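Opinion Local Culture Letters Archive Contact

Opinion > Towns > Museums

The case for showing less

Our town museum at Bosevbridge has 2732 objects in its care and, until last spring, tried to show as many of them as it could. Anyone who went as a child will remember the ground floor: cases packed to the top shelf with clay pipes, thimbles, ration books, horse brasses and keys to doors long since gone. The labels were typed and had gone yellow. You could spend a wet afternoon in there and come out unable to name three things you had looked at.

The new displays have 499 objects out. The rest are in store. There has been a good deal of complaint about this, some of it from people I like and agree with on most other matters, and I want to set out why I think the museum has got it right.

The complaint comes in two forms. The first is that the objects belong to the town and the town should be able to see them. The second is that the new rooms look bare. People say they walked in and thought the place was still being fitted out. A letter in these pages described the front room as a dentist's with the chairs taken out, and I can see what the writer meant. White tops, pale walls, clear boxes and a lot of space between one thing and the next.

I take the first point seriously. A public collection is held for the public, and a store with a locked door is a poor sort of access. But it was a poor sort of access before. A thimble in a tray of other thimbles, at knee height, behind glass with a strip light reflected in it, was on show only in the sense that it was not in a cupboard. I must have walked past the Clulldale mill tokens dozens of times. I first looked at one properly in October, when it had a case to itself and a label of four lines telling me what it would have bought.

The answer to the access question is to open the store, and here the museum needs to do more. At present you can book a visit on one morning a month, in a group. That is too little. Desgate runs a store where you can turn up, sign a book and have a drawer pulled out for you, and it does so with fewer paid staff than we have. If the council wants to defend the new rooms it should pay for the hours to go with them. It would be wrong to take 2233 things off the shelves and then make them hard to ask for.

On the second point, the bareness, I part company with the critics altogether.

Most of us live with too much in view. Shops are full to the door, streets are full of signs, and a phone will put more pictures in front of you before breakfast than your grandparents saw in a month. We have got good at glancing, and a crowded case lets us go on glancing. An empty stretch of shelf makes you stop, if only to wonder why it is there, and by then you are standing in front of something.

The materials matter as well. The old cases had thick brown frames and brass locks, and they were handsome pieces of joinery, but you looked at them before you looked at what was in them. A plain clear box on a plain white top asks for very little attention. It has an edge that catches the light and not much else.

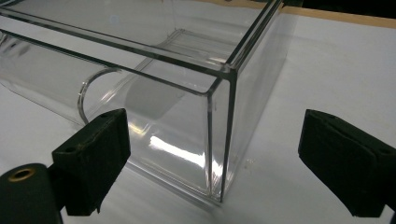

What the old rooms did well

I should be fair to the old way of doing things. A full case had a kind of honesty about it. It showed that ordinary people had owned a great many ordinary things, and that no one curator had decided which of them mattered. When you choose one flat iron out of 60, you are telling visitors that the other ones were less worth their time, and you may be wrong. Choices like that tend to favour what is pretty, or what has a good story attached. The plain, worn thing with no known owner goes back in its box.

There was also the pleasure of finding something for yourself. Children are good at this. They would get down on the floor and spot the one pipe with a face on it. The new rooms do the finding for them, and I would not want that to be the only sort of museum a child ever sees.

Both of these can be met without going back. The displays could be changed twice a year, so that the choice is never final. One wall could be kept as a dense display, on purpose, with drawers that visitors open. The Admasu collection of buttons would suit it well: 1224 of them, most of them dull, and all the better for being seen together. I would happily give up one of the quiet rooms for that.

But I would keep the others as they are. The argument for filling them again is really an argument that space is wasted if nothing is in it, and we do not apply that rule anywhere else. We leave margins on a page. We leave gaps between houses and rests in a tune. A blank surface gives the eye somewhere to go between one thing and the next.
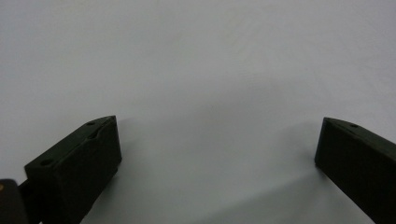 A plain, pale surface with the middle left clear.

The council will look at the museum's budget again before the summer. I hope it keeps the rooms, pays for the store to open every week, and leaves the choice of flat iron to the people whose job it is. Those who disagree should write in and say which objects they miss. A list of those would be more use to the museum than another letter about dentists.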